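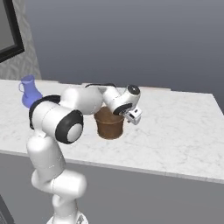 7/16/22

I owe three people letters and I have been putting all of them off, so naturally I am writing this instead. But it's on the subject of letters, so maybe it counts as warming up.

For those of you who are new (hello, and thank you for the kind emails after the tomato post!), I took up writing real letters again last November. The kind with a stamp. It started when my old neighbor Visitación Villalobos moved to Kinura to be closer to her daughter, and before she left she pressed a piece of paper into my hand with her new address on it and told me she does not do email, she does not do texting, and if I wanted to know how she was I would have to ask her properly. She is 380 miles away now. I had lived across the hedge from her for most of my grown-up life and I don't think I had ever seen her handwriting before that day, which is large and loopy and runs uphill.

So I bought a box of paper and sat down, and oh my goodness, I was terrible at it. I wrote "How are you? I am fine," like a kid at summer camp, and then I sat there. I told her the hedge was fine. I told her the new people seemed nice. It filled half a page, and I mailed it anyway because I had already put the stamp on, and I felt silly all the way home from the mailbox.

Her answer came in nine days and it was 6 pages long, both sides. She told me all about the woman upstairs who plays the same record every Sunday, and what the bus costs, and a fight she'd had in her head with the man at the pharmacy. She described a soup. There was no news in it at all, and I read it twice standing up in the kitchen and then once more sitting down with my coffee. That was when I understood I had been trying to report in, when all she wanted was for me to go on and on a little, and going on and on is something I can do (you've met me).

Since then I have tried different paper. The first box was some thin stuff from the drugstore and my pen went right through it. My brother gave me a pad of Somau for my birthday, which is lovely and creamy and a bit slippery, so I smear it with the side of my hand if I hurry. I'm now on plain Florkano, the one with the green cover, and I think I'm going to stay there. It comes in a pad of 40 sheets and it takes ink nicely, and it's cheap enough that I don't mind starting over when I've spelled something so badly that it can't be rescued. I don't go for colored ink. Visitación does, purple mostly, and on her it looks right.

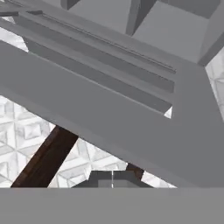
Gray on gray, with a little bit of white floor.

My other regular is Leandro Nieto, who I worked with years ago at the county office and who I thought would laugh at me when I asked for his street address. He did laugh. Then he sent me a postcard with the tiniest printing I have ever seen, going all the way around the edge and up over the stamp, so I had to keep turning it like a steering wheel. He only sends postcards. He says a whole sheet of paper makes him nervous. I've come to love them, although I will say the mail carrier has probably read every one, and there was a story about a canoe in April that I'd have put in an envelope myself.

A few of you asked how I find the time, and the truth is that I don't find very much. I keep the pad in the kitchen drawer with the rubber bands and I write while things simmer. A letter usually takes me three or four evenings and you can tell where I stopped, because the pen changes, or I've come back in a completely different mood and started complaining about the water bill. I used to worry over that and copy the whole thing out clean. I quit doing it sometime in the spring. Visitación's letters change color halfway down the page and I always like knowing that she got up and went off to do something and then came back to me.

Choo is no help, by the way. Choo is the cat, for the new folks. She believes that paper is for lying on, and warm paper under a lamp is best of all, and more than one envelope has gone out this year with a little orange hair stuck under the flap. My sister opened one and called me up just to say "Choo says hi." That call lasted an hour and we hadn't talked since Easter, so I'm going to give the cat credit for that one.

I've been keeping the ones I get in a shoebox. I had meant to put them in order by date, and then I found out that Leandro doesn't date anything, and the postmarks are mostly a smudge, so they're just in there. The other night I pulled one out without looking and it was the soup letter, and I made the soup. It needed more salt than she said. I'll be telling her that.

If you'd like to try it yourself, pick somebody who'd be tickled to hear from you and tell them what you had for lunch and go from there. I read somewhere that a letter ought to be at least 300 words to be worth the postage, and I don't believe that for one minute. Leandro has never gone over fifty, I'm sure of it.

All right, the beans are done and I've run out of excuses. Next week I'll put up the pictures from my cousin's garden like I promised, and I still want to hear from whoever it was that knew how to get ink out of a tablecloth. Mine is the blue one and the spot is right in the middle.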